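Brosdale Food Bank and Willis Market Start Shelf Program for Short-Date Groceries

BROSDALE, Thu 30 May. The Brosdale Food Bank and the grocery company Willis Market are announcing today a common program for packaged food which is close to its best-before date. Under the program, four Willis stores will give this food to the food bank every evening after closing, and families can pick it up the next morning at the hall on Bumasen Street.

The program was tested in April in one store. During the test, 1472 packages were given by the store and 1412 of them were taken home by families. The remaining packages had damaged seals and were removed during the check.

"Before the test we received food from the store two times per month, and it was difficult to plan," said Qiuyue Dai, director of the Brosdale Food Bank. "Now we know in the evening what we will have in the morning. For a mother with three children this is a big difference, and for our drivers also."

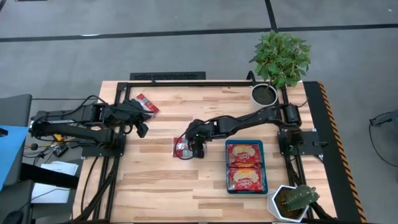 Food packages in a tray on a wood-topped table.

All packages are checked for the date, the seal and the allergen label. Food with a missing label is not given out. Fresh meat and fish are not part of the program at this moment, but the partners will discuss them again when the hall has a second cold room.

The transport is done by Wojcik Delivery, a local company which gives one van and the fuel for the first year. Willis Market pays for the trays and for the printing of pick-up cards. The food bank has prepared 500 cards, and each card is valid for one household. A card can be requested at the hall with a proof of address in Brosdale. It is not necessary to show a proof of income.

"Our store managers asked us for many years to find a better way for this food," said the regional office of Willis Market in a written statement. "We are glad that the test went well and that all four stores wanted to join."

Pick-up is open from Monday to Saturday, 8 a.m. to 11 a.m. Visitors are kindly asked to bring their own bags and to use the side entrance, as the front door is under repair.

Press contact: Qiuyue Dai, Brosdale Food Bank, 3 Bumasen Street, Brosdale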